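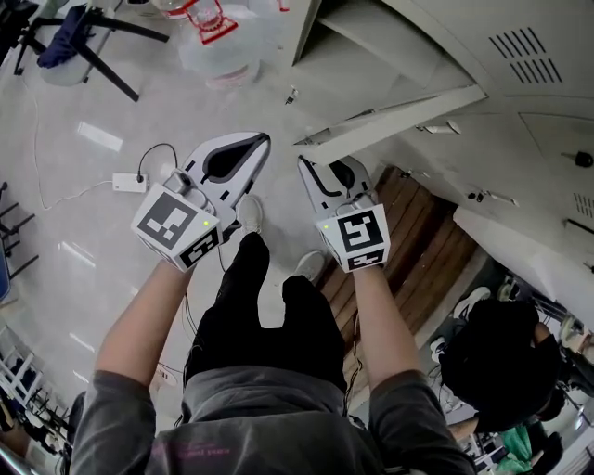

Felista Kariuki
Moderatorin im Bereich Böden & Werkräume · 1441 Beiträge
27. Januar 2025

Kabel auf glänzenden Fliesen – wohin damit?

Hallo in die Runde,

ich hoffe, ihr seid alle gut durch die ersten Wochen gekommen! Normalerweise sortiere ich hier ja eure Fragen, heute habe ich mal selber eine. Seit September haben wir in Bulau den hinteren Raum im Erdgeschoss dazu, mit hellen, glänzenden Fliesen, die ich beim Einzug ganz wunderbar fand und die ich auch immer noch mag, weil sie das Deckenlicht so schön zurückwerfen und der Raum dadurch viel größer wirkt. Nur sieht man darauf halt auch alles. Jeden Krümel, jeden Sohlenabdruck und vor allem jedes Kabel.

Mein Sorgenkind ist die weiße Steckdosenleiste. Die liegt einfach auf dem Boden, das schwarze Kabel steigt im Bogen heraus, und dazu schlängelt sich noch ein langes weißes Kabel über die Fliesen. Weiß auf hell, da kann man sich denken, wie gut das abends zu sehen ist. Ich bin schon zweimal hängen geblieben, einmal mit einem Tablett in der Hand (die Tassen haben es überlebt, der Kuchen nicht).

An die Fliesen selbst möchte ich nicht mit der Bohrmaschine, der Raum ist gemietet und der Vermieter hängt sehr an seinem Boden. Kleben wäre erlaubt, wenn es wieder abgeht. Hat jemand von euch auf glänzenden Fliesen einen Kabelkanal, der wirklich hält? Oder soll ich ganz anders denken?

Liebe Grüße
Felista

--------

Loic_H
529 Beiträge

Hallo Felista,

schöner Boden! So einen hatten meine Eltern im Flur, und meine Mutter hat ihn gewienert, bis wir Kinder auf Socken Schlittschuh laufen konnten.

Zur Sache: Ich habe bei mir im Nähzimmer einen flachen, halbrunden Bodenkanal mit Klebestreifen darunter, Marke Cokach, und der liegt seit dem vorletzten Winter. Wichtig war bei mir das Entfetten vorher, mit Spiritus und einem Lappen, der nicht fusselt, und dann eine Nacht in Ruhe lassen. Beim ersten Mal hatte ich nur schnell mit dem Wischwasser drübergewischt und konnte das ganze Ding nach einer Woche wieder einsammeln.

Und nimm bitte einen dunkelgrauen. Ich weiß, weiß sieht ordentlicher aus, aber du hast es ja selbst geschrieben mit dem Tablett.

Was mir viel mehr auffällt als das Kabel: der durchsichtige Wasserbehälter mit dem roten Griff. Der steht doch hoffentlich nicht dauerhaft auf derselben Seite des Raums wie die Leiste?

Gruß, Loïc

--------

werkbank_quentin
63 Beiträge

Da muss ich widersprechen, lieber Loïc, auch wenn ich hier der Neuling bin. Kanal quer durch den Raum ist für mich immer die zweitbeste Lösung. Man stolpert dann über den Kanal, das ist auch nicht gemütlicher, und wer mit einem Servierwagen oder einem Bürostuhl darüber muss, der flucht jeden Tag aufs Neue.

Ich würde die Leiste vom Boden wegholen. Rechts hast du doch diesen weißen Metallschrank stehen. Es gibt Leisten mit Magneten auf der Rückseite, und wenn das Blech magnetisch ist (Küchenmagnet dranhalten, dann weißt du es), hängt so eine Leiste da ganz prima. Meine hängt seit Jahren an der Seite vom Werkzeugschrank und beim Wischen muss ich nichts mehr hochheben. Das Wischen war für mich überhaupt der Grund, ich bin da ein bisschen faul.

Viele Grüße aus Grornham
Quentin Mallet

--------

Marcelle L.
1099 Beiträge

Guten Abend ihr Lieben,

Quentin, die Idee mit dem Magneten mag ich sehr, aber an diesem Schrank würde ich vorsichtig sein. Der hat oben ein Lüftungsgitter mit schrägen Schlitzen und weiter unten noch ein kleineres. Solche Gitter sind ja nicht zur Zierde da. Wenn man dort eine Leiste und dann einen Strauß Kabel hinhängt, ist über kurz oder lang das halbe Gitter verdeckt, und Staub sammelt sich obendrein. Also wenn, dann mit ordentlich Abstand zu den Schlitzen. Felista, weißt du denn, was das für ein Schrank ist? Das würde ich vorher klären.

Beim Wasserbehälter bin ich ganz bei Loïc. Ich habe einen ähnlichen für die Balkonpflanzen, und so ein Ding ist schneller umgestoßen, als man gucken kann, gerade wenn man mit dem Fuß in einem Kabel hängt. Auf Fliesen zieht nichts ein, das läuft los und sucht sich seinen Weg durch die Fugen. Ich stelle meinen immer in eine flache Wanne, die alte Schuhwanne aus dem Flur hat genau gepasst.

Und jetzt verzeiht einer alten Textilfrau die Nachfrage – was ist das für ein schönes dunkelblaues Tuch über dem schwarzen Stativ? Der Ton gefällt mir sehr.

Herzlich
Marcelle

--------

Felista Kariuki
Moderatorin im Bereich Böden & Werkräume · 1441 Beiträge

Ihr seid ja schnell! Danke euch allen.

Das Tuch ist ein Rest, Marcelle, von den Vorhängen aus der alten Wohnung, ich habe davon noch einen halben Meter und schicke dir gern ein Stück.

Den Wasserbehälter habe ich nach Loïcs Beitrag gleich nach drüben in die Teeküche getragen, da steht er jetzt neben der Spüle und sieht ganz zufrieden aus. Wegen des Schranks frage ich beim Vermieter nach, der gehört zum Raum und ich habe mich bisher nie darum gekümmert. Bis dahin kommt da nichts dran.

Servierwagen habe ich keinen, Quentin, aber ein Rollhocker wandert bei uns schon durchs Zimmer. Wie hoch ist denn so ein Bodenkanal in der Mitte, Loïc?

--------

Loic_H
529 Beiträge

Gerade mit dem Lineal auf den Knien gelegen: knapp eine Fingerbreite. Der Bügeltisch auf Rollen geht darüber, wenn man ihm ein bisschen Schwung gibt. Mit jemandem, der gerade auf dem Hocker sitzt, würde ich es nicht probieren wollen.

--------

werkbank_quentin
63 Beiträge

Sag ich doch :-)

Marcelles Einwand mit dem Gitter lasse ich aber gelten, daran hatte ich nicht gedacht. Mein Schrank hat überhaupt keine Schlitze. Dann vielleicht die Leiste an die Wand und das lange weiße Kabel an der Fußleiste entlang, mit kleinen Klebeclips? Ein Umweg, klar, und eventuell brauchst du ein längeres Kabel. Aber die Mitte vom Raum wäre frei.

--------

T. Roussel
Stammgast

Clips an der Fußleiste, dafür bin ich auch. Nimm nur nicht die durchsichtigen von Poulain, die ich hier im Herbst so gelobt habe, die sind bei mir inzwischen vergilbt und zwei haben losgelassen. Ich nehme mein Lob hiermit feierlich zurück.

Noch etwas zum Kleben auf glänzenden Fliesen, weil es nachher wieder weg muss: Ich erwärme den Streifen mit dem Föhn, bis er weich wird, und ziehe ihn dann ganz flach ab, nie nach oben. Was übrig bleibt, geht mit einem Tropfen Speiseöl und Geduld herunter. Danach gut mit Spülmittel nachwischen, sonst hast du Loïcs Eisbahn.

Timothée

--------

Marcelle L.
1099 Beiträge

Speiseöl, ja! Aber bitte nicht in die Fugen, Timothée, bei hellen Fugen gibt das Flecken, die man jahrelang anschaut. Ich weiß, wovon ich rede.

Felista, über ein Stück Stoff würde ich mich riesig freuen, ich schreibe dir eine Nachricht.

--------

Felista Kariuki
Moderatorin im Bereich Böden & Werkräume · 1441 Beiträge

Also, ich fange mit der Fußleiste an und messe morgen aus, wie weit es außen herum ist. Reicht das Kabel nicht, bestelle ich Loïcs Kanal in Dunkelgrau und klebe ihn nur auf dem kurzen Stück vor der Tür, wo der Hocker sowieso nie hinkommt. Spiritus ist im Haus. Den Faden lasse ich offen, bis der Vermieter sich wegen des Schranks gemeldet hat.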